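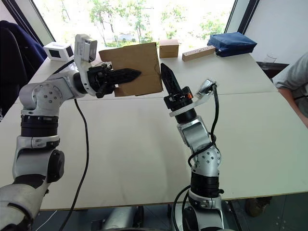
Page last changed: 2020-12-19

How to check over and reuse a plain cardboard box

I keep a stack of used cartons behind the door of my sewing room, and every winter somebody in the family asks me for "a good box." It took me years to work out what I meant by good! A brown corrugated carton that has gone a bit crumpled and picked up a small tear on one side can still have plenty of life in it, as long as you give it a few minutes of attention before you fill it up and send it off to your sister.

What you need

A clean table with room to turn the box around, a roll of wide packing tape, a damp cloth, a pencil, a pair of scissors, and some scrap cardboard for patches. I use Irnell tape, mostly out of habit, and any decent brown tape will do.

Looking it over

Start with the box open and empty. Pick it up off the table with a hold on two opposite sides and press in very gently. A sound wall pushes back at you a little. A tired one folds in the middle and stays there, and that box is best kept for light things like scarves or wrapping paper (or for the cat, who isn't fussy).

Turn it around slowly and look at each side in turn, then each corner. Corners matter more than walls. If a corner has gone soft and furry, I retire the box, however nice the rest of it looks. Give it a sniff while you're at it. Cardboard that has lived in a basement smells like a basement, and so will your sweaters.

Smoothing out the crumples

Lay your forearm inside the box along the bad side, put your other hand flat on the outside, and rub the crease from the middle outward. Take your time with it. You won't get it perfectly flat, and that's fine. For a stubborn dent, slit the tape on the bottom, fold the box flat, and leave it under something heavy overnight. My heavy thing is a Bundgaard mail-order catalog with 1,139 pages, which has earned its place in this house several times over.

Mending a small tear

1. Push the torn edges back together so they meet without overlapping.

2. Cut a patch of scrap cardboard a good two inches bigger than the tear all the way around.

3. Tape the patch on the inside first, along all 4 edges, pressing from the center out so you don't trap bubbles.

4. Run one strip of tape over the tear on the outside, and rub it down with the back of a spoon.

If the tear runs into a fold line, carry the tape right around the corner and a hand's width farther. I skipped that once with a parcel of jam jars for Skovus, and I still think of it every April when I make the next batch.

Closing it up

Wipe any dust away from the seams and let them dry before you tape. Fold the short flaps in first, then the long ones, and run the tape down the middle seam and well over both ends. Cross out old labels, or peel them if they'll come. Then pencil what's inside on the side of the box as well as the top, so you can still read it when it's stacked under three others.

Questions and corrections are always welcome, and I read them all, though sometimes slowly.

Inger Holst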